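I finally started to sort the cutlery drawer this week. I have put it off since November, when we moved into the flat on Espinoza street.

First step: everything goes out on the table. I use the light blue cloth with the big shells, so the small things do not slide away.

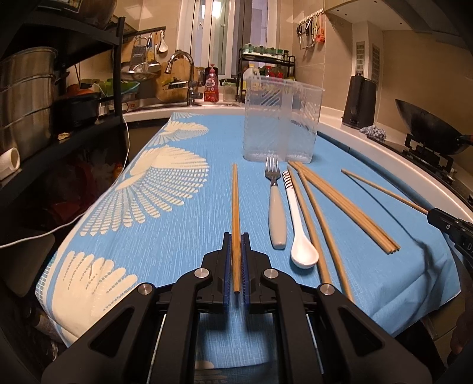
Fork, white spoon, and the chopsticks still waiting for their partners.

The chopsticks are the slow part. I bought a bag of 50 from Unska once and I never kept the pairs together. Now I compare the lengths one by one – very calming work, I must say.

My rule for this time: if I did not use it in one year, it goes to the box for my cousin. She has a new kitchen and only 5 forks.

Question for you all: do you store chopsticks lying down or standing in a cup? My Tinivon drawer tray is too short for the long ones.

Tomorrow the big spoons – more than 300 grams each, I think they came from my grandmother.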